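로봇 수업 현장 견학 보고서: 스톤댄스 공개의 날을 다녀와서

이번 학기 자동화 개론 과제로 나는 스톤댄스(Stondance) 공개의 날을 골랐다. 사실 처음에는 공장 견학 쪽으로 마음이 기울어 있었는데, 신청 페이지에 "생활 공간 정리 작업 시연"이라고 적힌 걸 보고 바로 바꿨다. 용접하는 로봇 팔은 영상으로 많이 봤지만 집 안 물건을 치우는 로봇은 가까이서 본 적이 없었으니까!

12월이라 엄청 추웠고 나는 버스를 한 번 잘못 타서 오전 10시 설명을 앞부분만 놓쳤다. 들어가니까 안내하시는 분이 드루노네로(Drunonero)라는 프로그램 이야기를 하고 계셨다. 사람이 팔을 원격으로 움직이면 그 움직임을 전부 기록하고, 나중에 로봇이 그걸 보고 배우는 방식이라고 한다. 지금까지 모은 기록이 3,419개인데 그중에서 정리 작업만 610개라고 했다. 나는 속으로 많다고 생각했는데 안내하시는 분은 아직 한참 모자라다고 하셨다(이 부분에서 좀 놀랐다).

우리 조는 시연 구역 세 군데를 돌았다. 첫 번째는 누르니츠(Nurnitz)라는 팀의 분류 벨트였고, 작은 상자를 크기별로 밀어내는 장치였다. 솔직한 감상으로는 수업에서 배운 것과 비슷해서 금방 지나갔다. 그래도 센서 위치를 조금만 옮겨도 오류가 확 늘어난다는 설명은 노트에 크게 적어 두었다. 우리 조 작품도 지난달에 똑같은 문제로 고생했기 때문이다.

두 번째 구역이 내가 제일 기다린 정리 작업이었다. 방이 진짜 살림집 같아서 좋았다. 장 위에도 물건, 벽 쪽 검은 탁자 위에도 물건, 바닥에는 빨간 플라스틱 의자까지 있고 그 위에 또 자잘한 것들이 모여 있었다. 우리 할머니 댁 거실이 딱 이런 느낌이다. 과제는 의자 위의 작은 물건을 하나씩 집어서 다른 곳으로 옮기는 것이었고, 관람객은 선 뒤에서 보면서 궁금한 걸 종이에 적어 냈다.
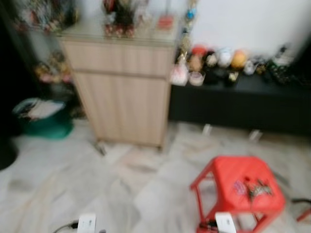 질문: 원격 조작으로 기록을 모을 때 제일 어려운 점은 무엇인가?

답: 조작하는 사람마다 습관이 다른 점이다. 같은 물건을 집어도 어떤 사람은 위에서 내려가고 어떤 사람은 옆에서 들어가기 때문에, 기록이 섞이면 로봇이 어중간한 동작을 배우기도 한다. 그래서 드루노네로에서는 작업을 시작하기 전에 접근 방향을 먼저 정해 두고 연습을 한 다음 기록을 시작한다고 한다.

나도 체험 시간에 조종기를 잡아 봤다. 체험용은 정리 작업 방이 아니라 옆에 따로 마련된 연습대였고 스펀지 블록을 옮기는 거였는데, 생각보다 훨씬 어려웠다. 제일 헷갈린 건 거리감이다. 화면으로 보면 분명히 블록 바로 앞인데 손가락을 오므리면 허공이고, 그래서 조금 더 밀면 블록이 쓰러지고... 제한 시간이 158초였고 나는 블록을 겨우 하나 옮겼다. 같이 간 친구는 게임을 많이 해서 그런지 나보다 훨씬 잘했다. 분해서 한 번 더 줄을 섰지만 내 차례 전에 체험이 끝나 버렸다.

세 번째 구역은 비슈와카르마(Vishwakarma)라는 집게 설계 전시였다. 손가락 모양을 바꿔 가면서 시험한 부품이 벽에 쭉 걸려 있었고, 지금 버전이 19번째라고 했다. 초기 버전은 끝이 뾰족해서 얇은 건 잘 집었는데 둥근 물건이 자꾸 미끄러졌다고 한다. 끝을 넓히니까 이번에는 바닥에 딱 붙은 종이를 못 집고. 안내문에 실패한 버전의 이유가 전부 적혀 있어서 나는 여기서 시간을 제일 오래 썼다. 우리 조 보고서에는 잘된 결과만 적었는데 다음에는 안 된 것도 적어야겠다고 생각했다.

견학 전에는 로봇이 물건을 못 집으면 집게 힘이 약해서라고 생각했다. 다녀와서 보니 힘보다 보는 문제가 먼저인 것 같다. 내 체험만 생각해도 그렇다. 힘은 충분했는데 블록이 어디 있는지를 내가 몰랐다. 그래서 기말 작품에는 카메라를 하나 더 달고 싶은데, 조원들하고 예산 얘기를 먼저 해야 한다. 지금 쓰는 제어 보드에 카메라 두 대가 연결되는지도 아직 확인을 못 했다.

아쉬웠던 점도 적는다. 정리 작업 구역은 선이 꽤 멀어서 뒷줄에서는 집게 끝이 잘 안 보였다. 큰 화면이 하나 있으면 좋겠다고 설문지에 썼다. 그리고 질문 종이에 대한 답을 그 자리에서 다 못 듣고 나와서, 내가 낸 질문 두 개 중 하나(투명한 컵은 어떻게 인식하는지)는 메일로 다시 물어본 상태다. 답이 오면 발표 자료에 추가할 예정이다.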